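Tustberg 3 Packing Cube Set
Last updated: March

The Tustberg 3 is a set of three zippered packing cubes for carry-on and checked luggage. Each cube is cut from coated ripstop nylon with a mesh top panel. The small cube holds underwear and socks, the medium holds shirts, and the large holds jeans or a light jacket. All three fit side by side in the Borkis cabin case, and in most other cases of the same class.

Compression is done with a second zipper around the outside edge. Close the main zipper first, press the cube flat, then run the outer zipper in one direction only. The outer zipper is rated for 3,228 cycles. The main zipper is rated for 2,703 - it is a finer gauge and should not be forced over bulky seams.

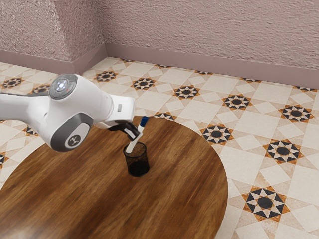
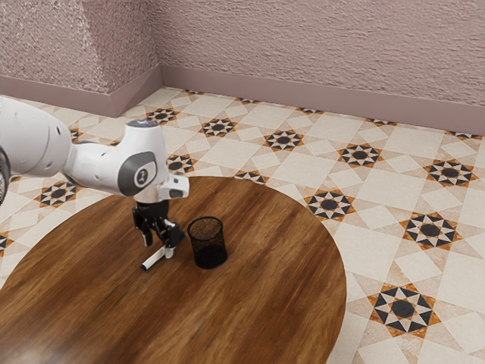 Total weight of the set is nearly 14 ounces. Compression reduces volume and has no effect on weight, so airline limits still need to be checked with a luggage scale after packing.

Colors are slate and rust. The slate version has a gray zipper pull, the rust version a black one. Pulls are replaceable with the Eichhorn cord kit, sold separately.

Care: machine wash cold with the zippers closed, hang to dry, do not iron. Do not pack damp clothing under compression for longer than a day.

The older Hendumach cubes use a different zipper gauge and do not accept the same pulls. Spare mesh panels are not available for either line.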